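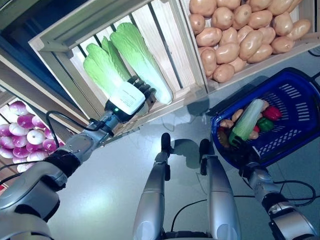
김치를 담그기 전에 발효 용기를 미리 준비해 두어야 하나요?
새 용기는 배추를 절이기 전날까지 세척과 밀폐 점검을 마쳐 두는 것이 좋습니다. 패킹을 완전히 말리는 데 하룻밤이 걸리기 때문입니다.

2장. Kultedus 발효 용기 처음 설치하기

드디어 첫 김치를 담글 차례입니다! 이 장에서는 상자를 연 뒤부터 첫 발효를 시작할 때까지의 과정을 다룹니다. 손이 많이 가는 부분은 처음 한 번뿐이고, 그다음부터는 2.4절부터 보시면 됩니다. 동치미나 깍두기를 담그실 분도 2.3절까지는 똑같이 따라 하세요.

2.1 구성품 확인

본체(용량 8리터)
바깥 뚜껑과 실리콘 패킹
누름판
가스 배출 밸브(몸통, 마개)
받침 쟁반
여분 패킹

밸브 마개는 완충재 안쪽 작은 봉투에 따로 들어 있습니다. 완충재를 버리기 전에 꼭 확인하세요. 빠진 부품이 있으면 34쪽의 부품 번호를 보고 판매처 Plandska에 신청하시면 됩니다.

2.2 세척과 건조

1. 뚜껑에서 패킹을 빼냅니다. 손잡이 맞은편에 작은 돌기가 있으니 그곳을 잡아당기면 쉽게 빠집니다.
2. 본체와 누름판, 뚜껑을 미지근한 물과 중성세제로 닦습니다. 부드러운 스펀지를 쓰세요.
3. 밸브는 몸통과 마개를 분리해 흐르는 물에 헹굽니다.
4. 모든 부품을 마른행주 위에 엎어 놓고 하룻밤 말립니다.

주의: 철 수세미와 염소계 표백제는 쓰지 마십시오. 안쪽 면에 흠집이 나면 고춧가루 색이 배어 잘 지워지지 않습니다.
주의: 차가운 본체에 끓는 물을 바로 붓지 마십시오.

2.3 밀폐 점검

이 단계는 건너뛰지 마세요. 잠깐이면 끝나고, 김치 국물이 선반으로 흘러내리는 일을 막아 줍니다.

1. 마른 패킹을 뚜껑 홈에 끼우고 손가락으로 한 바퀴 돌려 가며 누릅니다. 돌기는 다시 손잡이 맞은편에 오게 합니다.
2. 밸브를 조립해 뚜껑 가운데에 꽂고, 딸깍 소리가 날 때까지 시계 방향으로 돌립니다.
3. 본체에 물을 반쯤 채우고 뚜껑을 잠급니다.
4. 싱크대 위에서 용기를 옆으로 살짝 기울입니다. 뚜껑 둘레에 물이 맺히지 않으면 합격입니다.
5. 물을 버리고 안쪽을 닦습니다.

물이 맺힌다면 대개 패킹이 홈에서 들뜬 것입니다. 빼서 다시 끼워 보세요. 그래도 새면 여분 패킹으로 바꿉니다.

2.4 김치 담기

1. 절인 배추는 채반에 엎어 물기를 충분히 뺍니다. 이때 급하게 담으면 맛이 싱거워지니 느긋하게 기다려 주세요.
2. 양념을 바른 배추를 한 포기씩 겉잎으로 감싸, 자른 면이 위로 오도록 바닥부터 차곡차곡 놓습니다.
3. 한 켜를 채울 때마다 손바닥으로 꾹 눌러 공기를 뺍니다. 빈틈에는 무 조각을 끼워 넣으면 아주 좋습니다. 나중에 꺼내 먹는 무가 정말 시원합니다!
4. 용기 윗부분에 7센티미터의 공간을 남깁니다. 발효가 시작되면 국물이 올라옵니다.
5. 남겨 둔 겉잎으로 위를 덮고 누름판을 수평으로 내려 국물이 판 위로 올라오게 합니다.
6. 테두리에 묻은 양념을 닦고 뚜껑을 잠급니다.

참고: 국물이 모자라면 양념 그릇을 소금물로 헹궈 가장자리로 천천히 부으세요. 맹물은 쓰지 않습니다.

2.5 첫 발효

용기를 받침 쟁반에 올리고 직사광선이 들지 않는 서늘한 곳에 둡니다. 보일러 배관이 지나가는 바닥과 오븐 옆은 피하세요. 난방을 세게 트는 집이라면 베란다 쪽 창고가 좋은 자리입니다.

기포가 올라오고 새콤한 냄새가 나기 시작하면 냉장고로 옮깁니다. 따뜻한 방에서는 이튿날 벌써 기포가 보이기도 하니 아침저녁으로 들여다보세요. 밸브에서 작게 쉭쉭 소리가 나는 것은 정상입니다. 유산균이 열심히 일하고 있다는 반가운 신호지요. 냉장고에 넣은 뒤 7일이 지나면 한 포기를 꺼내 맛을 보시고, 더 익은 맛이 좋으면 그대로 두시면 됩니다.

경고: 발효 중에는 밸브를 테이프나 랩으로 막지 마십시오. 내부 압력이 높아져 뚜껑이 튀어 오를 수 있습니다.
경고: 뚜껑을 열 때는 먼저 밸브 마개를 살짝 들어 가스를 빼고, 얼굴을 용기 위로 가까이 대지 마십시오.

2.6 자주 생기는 문제

누름판이 떠오릅니다.
배추 사이에 공기가 남아 있습니다. 깨끗한 손으로 판을 빼고 배추를 다시 누른 뒤 덮으세요.

국물이 쟁반으로 넘칩니다.
너무 가득 담았을 때 생깁니다. 위쪽 한 포기를 다른 그릇으로 옮기고 밸브를 씻어 다시 끼웁니다.

표면에 하얀 막이 보입니다.
효모가 만든 막인 경우가 많습니다. 걷어 내고 배추를 국물 아래로 다시 눌러 주세요. 푸르거나 검은 곰팡이, 역한 냄새가 있으면 먹지 말고 버리십시오.

뚜껑이 열리지 않습니다.
밸브로 가스를 먼저 뺀 다음 손잡이를 돌립니다. 칼이나 숟가락을 틈에 넣어 비틀면 패킹이 찢어집니다.

무를 썰어 담는 깍두기 설정과 동치미용 소금물 만들기는 3장에 이어집니다.

글: Seija Leinonen
감수: Jouko Salminen
개정일: 2019년 12월 16일 월요일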